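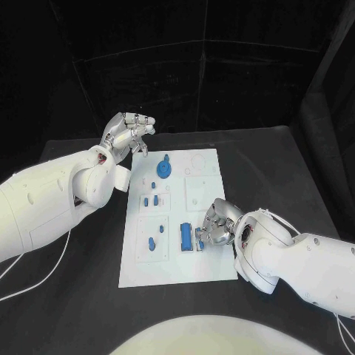 How soon do I need to clean a shotgun after a wet afternoon on the clays?

The same evening, before supper if you can stand it. Blued steel can start to freckle overnight if it goes into a case with water on it, and a case lined with foam will hold that water right up against the barrel while you sleep.

I get asked that one every October, when the first real rains come through and the folks at Pellberg keep on shooting anyway (bless them, I'm usually out there too). So I thought I would write down the whole of my after-shooting routine in one place, along with a few things other people have taught me, and you can take what's useful and leave the rest.

Before anything else

Unload, open the action, look, and then put your finger in the chamber and feel. Do it again when you get home even though you did it at the range. Ammunition goes in another room while you clean. I put my shell bag on the dryer out in the hall and it stays there until the gun is locked up. My husband used to tease me about it and now he does the very same thing.

Open a window, too. Solvent fumes build up faster than you'd think in a small room, and they give me a headache that lasts until bedtime. If your solvent label says gloves, wear gloves. The thin nitrile kind are fine for most of them, but latex goes gummy.

Drying it off

Take the gun down as far as the manual says an owner should and no farther. Wipe all the metal with an old cotton T-shirt that's been washed many, many times. New cloth sheds lint and doesn't soak up much. Then lay the parts on a towel and leave them alone for an hour in a room that's comfortable for you. Please don't set them on the radiator or go at the stock with a hair dryer! I did that with my first Lehner, an over-and-under I'd saved for all one winter, and the finish near the grip lifted in a patch as big as my thumb. It's still there.

Water likes to sit under the rib, around the ejectors and where the forend meets the barrels. Twist up a corner of the T-shirt and work it into those spots. A pipe cleaner gets into the rest.

The barrels

Run a dry patch through first to get the loose dirt out, and go from the chamber end so you're pushing the mess out the muzzle. After that a patch wet with solvent, a few minutes to soak, a bronze brush, and dry patches until they come out clean enough to suit you. Mine never come out snow white and I quit chasing it years ago.

Wad plastic is the stubborn part. It leaves gray streaks just ahead of the chamber, and more solvent with a longer soak will beat more scrubbing. Go have your coffee.

If you have screw-in chokes, take them out every time it rains. Every single time. Sem Boersma, who has done the repair work for half of our club, once spent most of a morning on a choke that had rusted in place, and the owner was sitting there the whole while looking like he was at the dentist. A tiny smear of choke grease on the threads and they'll spin right out for you next time.

How much oil

Less than you think. I put 2 drops of Tilico on a patch and that patch does the outside of both barrels and the receiver. You're after a film you can barely see. Oil that's left in puddles creeps down into the wood when the gun stands upright in the safe, and over the years it turns the wood at the head of the stock dark and soft. Sem stores his muzzle down on a bit of carpet for that reason. I do it now too, though it looked odd to me for the first month or so.

Hinge pins want grease, which stays put where oil would run off. A dab on the end of a toothpick is plenty.

Cases, slings and vests

Leave the case open on the floor overnight, standing on its side if it'll balance. My Unier has a thick lining and wants a full day. Sheepskin linings want longer than that. Never store a gun long-term in a soft case, even a dry one.

Leather slings get wiped with a barely damp cloth and hung over a broom handle to dry. Conditioner comes after the leather is dry all the way through, and only a little of it.

Empty your vest pockets before you wash it. I know, I know, but a shell through the washing machine is a bad business, and spent hulls leave a powdery gray mess on everything. Shooting clothes go in a load by themselves at my house, never in with the dish towels or the grandbaby's things. Wash your own hands and face with cold water and plenty of soap before you eat, too. Lead residue is nothing to be casual about.

Ear muffs

People forget these. The cushions pick up sweat and sunscreen and then they crack, and cracked cushions let the noise in. A cloth with mild dish soap on it will do, and then another with plain water. Take the batteries out of electronic muffs if you won't be shooting for a while.

Keeping a log

Setsuko Shimada got me started on this one. She keeps a spiral notebook in her range bag and writes down the rounds fired and what she cleaned, and she can tell you that she put 394 shells through her gun one spring before the ejector got sluggish, and 569 the spring after, when she'd been better about scrubbing under it. I'm not nearly so tidy. But I do write down when I changed a spring or had Sem look at something, and it has saved me from guessing more than once.

Drying packs for the safe

The little tubs of silica are worth having. Write the start date on the lid with a marker and check them every 90 days, or sooner if you live near the water. The kind that can be dried out in the oven will have directions on the tub, so follow those, and let them cool before they go back in. Wipe down anything you handled while the door was open. Fingerprints rust too, and some people's rust worse than others (mine are terrible).

Old toothbrushes, by the way, are just right for the trigger guard and the checkering. Use a dry one on the wood and keep a separate one for solvent. I mark the solvent brush with a band of red nail polish on the handle so it doesn't wander back into the bathroom.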